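Keep the Paper Timetable

Last November the town of Trelance took the printed timetables out of its bus shelters. The metal cases are still there, bolted to the glass, with a small square code on a sticker where the page used to be. You point your phone at it and a web page opens with the next departures. The bus company, Trovotow, says the page is more accurate than the paper ever was. I believe that. I still think taking the paper down was a mistake, and I think the people who run buses in other towns should look at what was lost before they do the same.

I ride the 2 most days. It goes from the hospital to the river, past the high school and the Patrício bakery, and it comes every half hour until early evening and then once an hour. I have ridden it for long enough that I don't need a timetable for the part I use. A lot of the people at my stop do need one. They are visiting someone at the hospital, or their car is in the shop, or they have moved here and are trying to work out whether they can live without a car at all. That last group matters most to a bus company, and it's the group the sticker serves worst.

A live departure page answers one thing, which is when the next bus will come. That's useful if you are already standing at the stop and have already decided to ride. A timetable tells you how the day is put together. You can see that the buses bunch up before school and thin out after lunch. You can see that the last one leaves the river at 9:40, so you know you can stay for dinner but not for a movie. You can see that the early bus skips the hospital loop. I can read a printed page like that in less time than it takes to unlock my phone, and once I've read it I remember most of it. 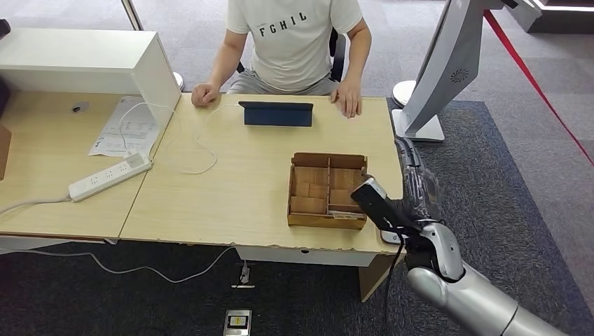
Trovotow does have full timetables on its site. They are PDF files, four menus down, and each one is laid out for a sheet of paper that the company no longer prints. On a phone you see one corner at a time. You scroll right to find the stop, then down to find the hour, and by then the stop names have slid off the screen and you aren't sure which column you are in. I have watched my neighbor Catarina Marinho do this at the kitchen table with her glasses pushed up on her forehead. She drove a delivery route for most of her working life and can read any map you hand her. She gave up and called me to ask when the bus ran.

The usual reply is that everyone has a phone now. Most people do. Some of those phones have a cracked screen, or no data left by the end of the month, or a battery that dies in the cold. Kids at the high school have theirs locked away for the day and get them back on the way out, which is fine, but the younger ones who ride from the middle school mostly don't have one at all. Visitors from another country may have a phone that works only on wifi. I don't want to make too much of any one of these. Put together they are a good share of the people who take the bus, and they are more likely to be on the bus than in a car for the same reasons that they don't have a good phone.

The other reply is cost. This one deserves a proper answer, and I went and looked for the numbers. According to the packet for the council's fall budget meeting, printing and posting timetables came to $3,450 for the year. That covered two changes of schedule, the printing, and the hours for one worker to drive around with a key and swap the pages in 200 cases. I have no reason to think the figure is padded. It's also very small. It wouldn't buy a set of tires for the newer buses. It was listed as a saving on the same page as the contract with Cliltance, the company that runs the departure page, and that contract costs many times more. I'm not against the contract. I only note that paper was described as the expensive part.

There is a fairer version of the cost argument. It says that the work of posting is a nuisance, and that pages go out of date, and that a wrong timetable is worse than none. I agree with the last point up to a point. When the route changed two years ago, the shelter by the library kept its old page for weeks, and people missed buses because of it. But the cure for that is to post the new page on the day the schedule changes. Trovotow knows that day months ahead. It puts it in a press release.
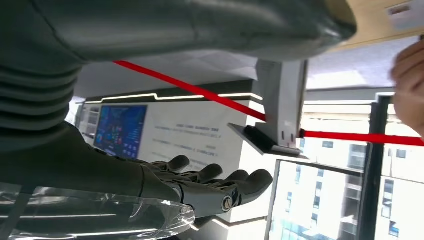 I asked Nektarios Lazaridis what he thought. He drove for Trovotow until he retired, mostly on the 2 and sometimes on the long route out to the county line. He told me that since the pages came down, or so his friends still on the job tell him, drivers get asked for times all day. Somebody gets on and wants to know when the last bus back is. The driver knows the answer for that route but maybe not for the connection, and there's a line of people behind. Each of those talks is short. They add up over a shift, and then the bus is late, and the departure page shows correctly that it is late.

He also said something I hadn't thought of. A page in the shelter works as a promise. If it says 7:15 and the bus comes at 7:25, you can point at it. You can write down the two times and send them to the company. When the page on your phone says the bus is coming at 7:25, and it comes at 7:25, the system has been right and you have still been standing there for ten minutes. There is nothing to hold the bus against unless you go and dig out the PDF. I don't think Trovotow planned it that way, but it's what happens, and a company that wants to know how well it is doing should want its riders to be able to tell.

Paper timetables do have faults, and people who like them tend to skip over them. The type on the old ones was too small. They used footnotes with tiny letters, so that an S meant school days and an X meant something else that you had to hunt for at the bottom. The cases faced whichever way the shelter faced, so some were unreadable at night and others faded by midsummer. None of them were any good for a person who can't see well, and the departure page, which can be read aloud, is a real step up for those riders. I wouldn't trade it back.

I don't see why it had to be a trade. The two things do different jobs. The sticker takes up a corner of the case and the rest of the case is empty. The page could go back in tomorrow with the sticker right where it is. If it has to be cheaper, print the main stops in full and put a simple card in the others, with the first bus, the last bus and how often it comes in between. If the footnotes are a problem, print a school-day page and another page for the rest of the year. Most of what was wrong with the old sheet could be fixed by somebody spending an afternoon on it with a rider sitting next to them.

There is also the plain matter of how a town looks to someone walking through it. A shelter with a timetable in it tells you there is a bus, that it goes to these places, and that it runs until this hour. You take that in while walking the dog, without meaning to go anywhere. I learned the whole network that way the first year I lived here. I knew there was a route to the reservoir long before I wanted to go to the reservoir, and when I did want to, I took the bus. A sticker doesn't do that. It has nothing to say to a person who hasn't already decided to ask.

The council takes up the shelter contract again in the spring, and the cases are part of it. Trovotow has proposed removing them as well, to make room for advertising. Once they are gone the cost of going back will be a real one, with new cases and new bolts and someone to fit them, and the answer will be that it's too late. If you ride and you have a view, write before then. A short letter that names your stop and says what you couldn't find out there is more useful than a long one about the state of the world.

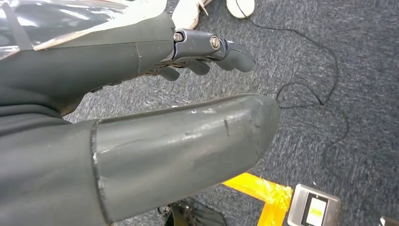 Would a large screen in each shelter solve the problem?

It would help at the busiest stops, where there is power and enough people waiting to make it worth the upkeep. A screen usually shows the next few departures, though, so it gives you the same thing the phone does. It also costs a good deal to fix when it breaks, and a shelter with a dead screen tells you less than one with a printed page. I would put the paper back first and then talk about screens at the hospital and the river.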